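From: handweavers list
Date: April 22, 2023
Subject: Re: edges going wavy on cotton towels

On the Grirkix weavers list, someone wrote:
> I've got a warp on for kitchen towels, 22 inches wide in the reed,
> and both selvedges are wandering in and out like crazy. I also get
> a floppy edge thread on the left every few inches. Is it my beat?
> Is it the yarn? I'm using the Skasow cotton, the unmercerized one.
> Also does anybody hem these or do you just leave them?

Oh boy, I have been there! My first three towels looked like somebody had chewed them. I don't think it's your yarn, I've woven a whole lot of that Skasow cotton and it behaves fine once it's on the loom. I'd look at how you wound on. When I started putting heavy paper between the layers on the back beam (grocery bags, cut open and ironed flat, I'm cheap) the loose edge threads pretty much went away. Before that the outside threads were slipping down off the pile and going slack on me, usually right when I'd gotten a good rhythm going. 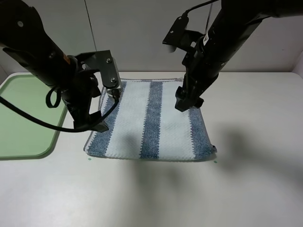

Stripes are a big help while you're learning, and I wish I'd started with them. If the edge is one color and the next stripe over is another, your eye catches it right away when you start pulling in, way before you'd see it on plain white. Wide ones are fine, you don't need anything fancy. The towel in the photo has blue-gray stripes along both sides and one down the middle, with white between, and that's about as complicated as I'd go for a second or third project. You can see the border is a little frayed too, so to your last question, I'd hem! Turn it under twice and machine stitch it before you wash the first time. I skipped that once and spent a whole evening picking lint out of the dryer.

The other thing is your angle. Lay the weft in at a slant, or make a little hill with it, and then beat. I was pulling mine straight across and snug because it looked neater, and I lost nearly 20 threads' worth of width by the end of the towel. Ugh.

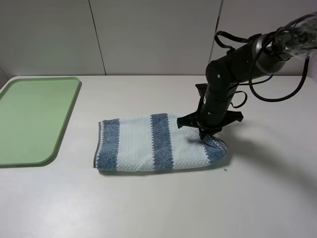
And please measure with the tension off. I forget this every single time and then wonder why my towels come out short. Mine shrink a good bit in the first hot wash as well, so I weave them longer than feels sensible and write the number on a strip of masking tape stuck to the front beam.

If you're still getting that one floppy thread, hang a weight off the back of it. I use a big metal washer on an S hook. Ugly, works great.

Is anybody driving over to the Umemness sale this year? I have room for one more, plus whatever yarn you can hold on your lap.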